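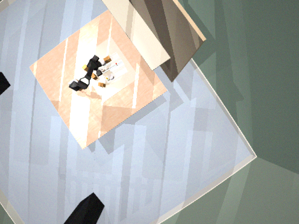 Eggless lemon curd, bench notes 10/06/2024

Right, curd again. Writing this up while the last jar sets because if I leave it overnight I'll only remember the good bits.

Where we were: the April batches were all cornflour and all of them tasted like custard powder with a lemon waved over it. Raelene was kind about them. She ate hers on toast and said it was "nice, in a pudding sort of way", and we both knew what that meant. So the plan today was to keep the starch as low as I could get away with and see whether something else could do the work the yolks normally do, mostly the body and that slightly sticky feel on the roof of your mouth. Colour I'm not fussed about yet.

Base for everything, so I don't have to keep writing it out: juice and zest of the Kushnir lemons (the knobbly ones from the Skerville market, sharper than the supermarket lot), caster sugar, a pinch of salt, unsalted butter beaten in off the heat. Sugar rubbed into the zest first and left while I washed up. I'm never skipping that step again, the smell alone is worth it.

Batch A, cornflour only, cut right back

Did this one as the control. Slurried the cornflour in cold juice, brought it up slowly, whisked the whole way. It thickened all at once, as it does, and I pulled it off as soon as the first fat bubble came up. Butter went in fine. Warm off the spoon it was lovely and I got quite excited. Cold it's a bit short, breaks off the spoon instead of dropping. Better than April though, heaps better. The powdery thing is still there if you go looking for it, right at the end.

Batch B, silken tofu

I know, I know. Blitzed it with the juice until there were no specks, then through the fine sieve, then into the pan with the sugar. Body was very good, probably the closest of the lot to actual curd on the spoon. Flavour is the trouble. The bean taste sits underneath and the lemon doesn't cover it, it sort of argues with it. More zest might help. A bit of vanilla might help more, but then it's a different spread. Sieve was a pig to clean, soak it straight away next time and don't wander off to answer the phone.

Batch C, custard powder

Only did this because there was an open tin in the cupboard and I wanted to know. It's cornflour with colour and vanilla in it, so no surprises, bright yellow and very cheerful and tastes like the middle of a vanilla slice. Kids would eat the jar. Not what we're after. Keep for the bake sale, maybe as a filling.

Batch D, cornflour plus coconut cream

Replaced half the butter with the thick part off the top of a chilled tin. Glossy! Really properly glossy. Set softer than A and dropped off the spoon in a nice slow ribbon. You can taste coconut, no getting around it, but it gets on with lemon so I mind it less than I thought I would. It'd be cracking with lime. If someone wants a dairy-free one as well as egg-free then this is where to start, swap the rest of the butter for more of the cream and a little of that Brirnham block marg, the firm one in the blue tub has too much water in it.

Batch E, agar and cornflour together

This was Raelene's idea from last time and I'd been putting it off since agar and I don't get along. Tiny amount of powder, and I do mean tiny, simmered in the juice and a splash of water first, then the slurry in, then butter. Left it to set hard in the bowl, which it did, like a rubber ball, and then took to it with the stick blender. That's the trick apparently. Blended it goes smooth and spoonable and stays there. Cleanest lemon flavour of the whole day, no powder at the back, no beans.

Two things against it. One, it's a bit wobbly-smooth, like a gel, and it doesn't melt in your mouth the way yolk curd does, it just sort of leaves. Two, the blender whipped air into it and it's gone pale. Could bang the jar on the bench, could blend slower with the head kept right under. Also wonder if the acid knocked the agar about a bit while it simmered, so next round I'll simmer it in plain water and put the juice in after.

Tasting

Put all of them out on plain water crackers with a bit of real curd beside them for comparison (the Clemex yolk one from the deli fridge, half a jar left). Tasted cold, then again on warm scones because that's how people eat it.

Cold on a cracker E was my favourite, then D, then A. On a warm scone it all moved around. A loosened up and was suddenly the nicest thing there, and E just sat on top looking surprised. D went runny and ran down my wrist. B I couldn't finish. Raelene liked D best both times and had it with a second scone, and she'd rather I wrote that down than pretended it was research.

Neither of us would mistake any of them for the real one side by side. On their own, spread on something, with a cup of tea? I reckon A or E would get past most people.

Odds and ends

The thermometer is reading high again, checked it in boiling water after batch C. So ignore any temperatures I scribbled on the masking tape.

Taste everything again tomorrow out of the fridge. April's lot went weepy by the second morning and I want to see if the lower starch does the same.

Had a go at putting a pinch of turmeric in the scrapings of E for colour. Far too much even at a pinch. It was the colour of a hi-vis vest. Tip of a knife next time, bloomed in the melted butter.

Butter temperature matters more than I thought. A had it fridge cold in small cubes and D had it soft, and I'm now not sure how much of the gloss was coconut and how much was soft butter. Annoying, should've kept that the same. Redo A with soft butter before changing anything else.

Next round

A again, soft butter, same lemons if the Kushnir stall still has them.
E again with the agar simmered in water, slower blend, half the agar swapped for a bit more cornflour so it gives on a warm scone.
D with lime, just for me.
No more tofu unless somebody else washes the sieve.

Jars are on the second shelf, lettered on the lids. Help yourselves but leave some of E, I need it for the morning.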